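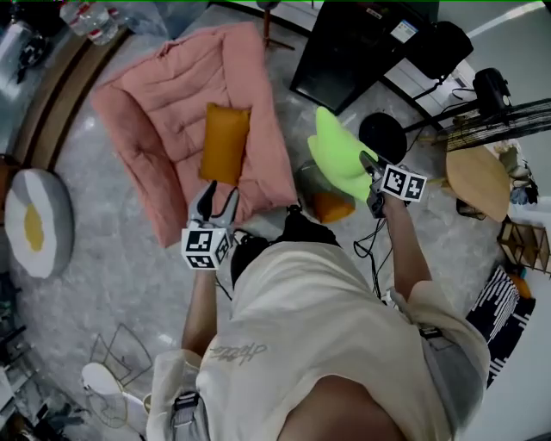 Accueil | Formations | Travaux d'étudiants | Contact

Novembre, par Iolanda Araújo et Odair Honorato
Dernière mise à jour : novembre, 16 h 40

Que vaut une annonce de nomination ? Rapport de projet, master Droit et métiers du conseil

Notre question de départ venait de M. Okoth, qui encadre l'atelier : quand un cabinet d'avocats annonce qu'il « renforce son pôle », que se passe-t-il pour les clients ? Nous avons relevé 28 communiqués publiés par 4 cabinets de taille moyenne, dont Burkby et Zodura, puis nous avons essayé de vérifier ce qui pouvait l'être. Le résultat est maigre.

Le vocabulaire, d'abord. « Expertise reconnue » revient presque partout, sans que l'on sache par qui. Les promotions internes sont présentées comme des renforts, alors que l'équipe compte le même nombre de juristes la veille et le lendemain. Chez Burkby, une collaboratrice devenue associée figure dans deux communiqués, une fois au titre du droit social, une fois au titre des baux commerciaux. Nous l'avions d'abord comptée comme deux personnes, et il a fallu refaire le tableau.

Ensuite, le questionnaire. Nous avons écrit à 250 petites entreprises clientes et reçu 125 réponses. Un taux de 50 % paraît flatteur, mais Tania Pathirana, du groupe voisin, nous a fait remarquer que la liste provenait en partie des cabinets. Les clients mécontents n'y sont probablement pas. La plupart des répondants n'avaient pas vu l'annonce, et ceux qui l'avaient vue demandaient surtout si les honoraires allaient monter. Nous ne pouvons pas leur répondre.
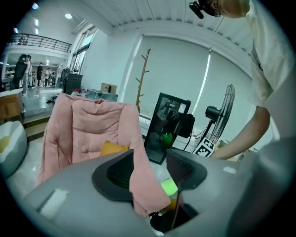 Le fauteuil rose et son coussin moutarde.

Tarcísio Andrade, juriste chez Motenik, a accepté un entretien d'une heure. Selon lui, ces textes s'adressent aux concurrents et aux futures recrues. L'hypothèse est séduisante, mais c'est l'avis d'un seul praticien et nous refusons d'en faire une conclusion. Le cabinet Bach n'a pas donné suite à nos deux relances.

Limites : pas d'accès aux effectifs réels, un corpus choisi pour sa commodité, et une grille de codage modifiée en cours de route (la catégorie « arrivée latérale » a été ajoutée après le neuvième texte). Les premiers communiqués ont été recodés par une seule d'entre nous. Le tableau complet est en annexe 2, les courriers types en annexe 3.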